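Zandley clothing swap back on, folding starts early

31 July 2018

The Zandley clothing swap is on again after a year off, and the sorting has already begun in bedrooms and spare rooms all over the neighborhood. Doors open at 10 on Saturday at the old Rezaei furniture store, corner of Flallus Street. Free to get in. Bring up to 20 items, take home the same number.

Big change this year: everything has to come in folded. No trash bags, no heaps. Last time the tables were a mess before lunch and people gave up on finding sizes. Organizers say anything not folded goes to the back of the line, and they mean it.

Long-sleeved shirts are the ones most people get wrong. The swap's advice is simple enough. Lay it out on a bed or any big flat surface, front side down, smooth it with your hands, sleeves straight across the back, then fold up from the hem. Two people make it go quicker, espeically with the heavy stuff. Printed shirts should end up with the print on the outside so shoppers can see what it is without pulling the pile apart.

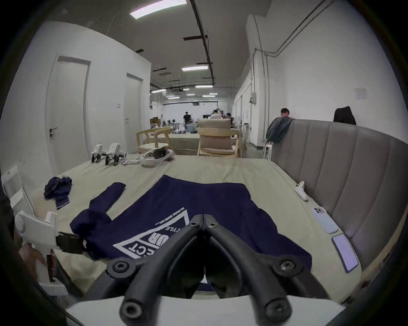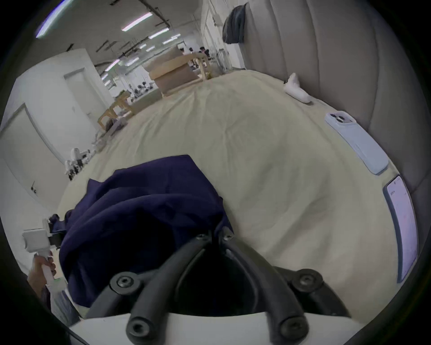

Navy clothing on the bed covers. The white lettering is on the shirt in the first picture.

Dark colors are wanted most. Navy and black went first last time, kids sizes too, and there was almost nothing left by noon. Sweaters are welcome even in this heat, they will be held over for the winter swap in November. Shoes only in pairs, tied together. No underwear, no pillows, nothing with a broken zipper.

Check pockets before you pack. Last time's lost and found box had 6 sets of keys in it and a good pair of reading glasses, never claimed.

Ralex Cleaners on Flallus Street is taking drop-offs through Friday for anyone who can't make it Saturday. Leave the bag at the counter with your name and a item count on it and pick up your swap tickets at the door. Folded there too, please. The shop will not do it for you.

Room for 60 shoppers at a time, so expect a wait outside if you come right at opening. Parking behind the building only, the front is kept clear for unloading. Strollers OK. Dogs no.

Leftovers go to the Zandley thrift room on Monday. Rain or shine.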